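6. Hanging the Bakstead roller blinds

1. Fix the end brackets to the window frame, then clip in the tube. It should click. If it crunches, take it out and turn it over.

2. Pull each blind all the way down before you trim anything. The fabric is 52 inches wide out of the box and gets no wider after cutting.
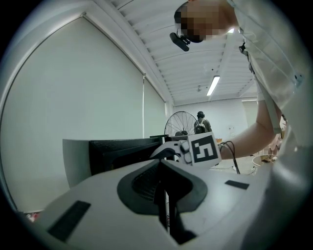
Brustov, fitting notes

3. White blinds hung side by side and fully lowered make a plain wall of a row of windows. They also show every bracket you hung a hair too low – check with a level.

Note: Wipe with a dry cloth. The blinds will forgive dust, but they hold a grudge about spray cleaner.

CAUTION: Keep cords and pulls out of reach of children, and of adults who fiddle.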